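Week 5 handout: Collecting demonstrations by hand and by remote control
Unit coordinator: Marjatta Nurmi
Lab supervisor: Joonas Ojala
Revised Sunday, February 19, 2023

5.1 Scope

Last week covered policies trained on a fixed set of demonstrations. This week covers where the demonstrations come from. Read sections 5.2 to 5.5 before the lab. Section 5.6 describes the kitchen task used in Assignment 2, and section 5.7 lists what to hand in.

Notation is the same as in Week 4. A demonstration is a sequence of observation and action pairs, (o_1, a_1) to (o_T, a_T). The dataset D is a set of N demonstrations. The demonstrator is the person, and the learner is the policy fitted to D.

5.2 Kinesthetic teaching

The demonstrator takes hold of the arm and moves it through the task. The controller runs in gravity compensation, so the arm holds its own weight and yields to a push. Joint positions are read from the encoders and recorded.

The recorded motion is reachable by construction, and contact forces are felt directly through the arm. Beginners usually produce a usable trajectory within one session.

There are two common faults. The first is that the demonstrator's hands and forearms appear in the camera views. At run time they are absent, and a policy trained on those views sees a different distribution of observations from the one it learned on. The usual remedy is to replay the joint trajectory with nobody near the arm and record the video during the replay. Replay only works if the objects are put back where they started, and it fails for tasks that depend on small contact forces.

The second is friction. Near a joint's rest position the arm sticks and then moves suddenly. Joint velocities computed by differencing will show spikes at those points. Filter before differencing, and state the cut-off frequency in your report.

5.3 Teleoperation

In teleoperation the demonstrator commands the arm from a separate device. Three arrangements are used in this unit.

Leader and follower. A second arm with matching or scaled kinematics is moved by hand, and the follower tracks its joint angles. The Astoline bench in Lab B works this way. Joint limits carry over naturally. Force feedback on the Astoline bench is switched off for student use.

Hand controller. The pose of a tracked controller is mapped to the pose of the end effector, and inverse kinematics gives the joint targets. A clutch button lets the demonstrator reposition their hand without moving the arm. Discard the samples recorded while the clutch is released, or the dataset will contain long stretches of zero action.

Keyboard or 3D mouse. Slow, and mostly suited to correcting a single axis. Demonstrations recorded this way tend to move one axis at a time and the learner will copy that.

5.4 What counts as the action

Students lose marks on this every year. In a leader and follower system there are two candidate actions at each step: the commanded joint position (from the leader) and the measured joint position (from the follower). They differ whenever the follower lags or is in contact with something.

Take a gripper closing on a soft object. The leader closes fully. The follower stops when the fingers meet the object. If the measured width is stored as the action, the policy will later command exactly that width and apply almost no squeezing force. If the commanded width is stored, the gap between command and measurement produces the grip. Use the commanded value unless you have a written argument for the other choice.

For delta actions, compute the difference from the current measured pose and keep the frame of reference fixed for the whole dataset. Mixing base frame and tool frame deltas in one file can't be repaired by training longer.

5.5 Dataset size and coverage

Santeri Miettinen's pilot in August used a single pick and place task and compared sets of 300 and 800 demonstrations. The larger set gave a modest improvement when the object positions were drawn from the same small region. Spreading the start positions over the full bench helped more than adding demonstrations at the old ones. The practical point for your assignment is to plan the start positions first, then decide how many repeats to record at each.

Keep a log of start positions as you go. Reconstructing them from video afterwards is slow and the errors are hard to find.

5.6 The kitchen task

Assignment 2 uses the Cosura bench, with a toaster oven and a set of food items. The demonstrator guides one item to or from the oven rack with the door open. Recording is done in Rerkier, with a camera at the wrist and one fixed camera.

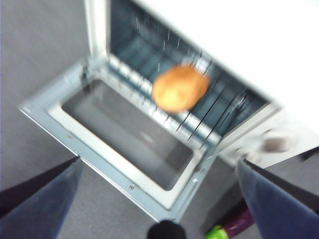 Speed matters more for the wrist view than for the fixed view. A wrist camera moves with the hand, so any fast rotation of the last joint smears the whole picture – including the rack bars, which the policy needs for judging height. Slow down over the last part of the approach. If a stretch is badly blurred, leave it in the file but flag it, and report how many steps were flagged.

Exposure is locked at the start of each session. White enamel can saturate under the bench lights while the oven cavity stays dark. Set the exposure for the cavity and accept some loss on the outer surfaces.

Keep the fingers clear of the open door during retreat. The door hinge is the weakest part of the set-up, and Lauri Riihimäki has asked that any contact with it be reported to him on the same day.

Heating elements remain disconnected for all sessions. Do not reconnect them.

Episodes longer than 4000 steps are rejected on upload. If yours run over, the demonstrator is hesitating, and more practice runs are needed before recording.

5.7 To hand in

1. The dataset, in the standard folder layout, with the start position log.
2. A plot of commanded against measured gripper width for one episode, with the moment of contact marked.
3. One page on the choice of action, including frame of reference and filtering.
4. A list of discarded episodes with the cause of each. Failed attempts are not discarded automatically. Label them as failures and keep them in a separate folder.

Groups sharing a bench may share start positions but must record their own demonstrations. Bench bookings go through Elli Laaksonen. Bookings close at 9 the evening before, and the Jeon controllers have to be back on charge at the end of each slot.

Reading for Week 6: course notes, chapter on compounding error, up to the section on corrective demonstrations.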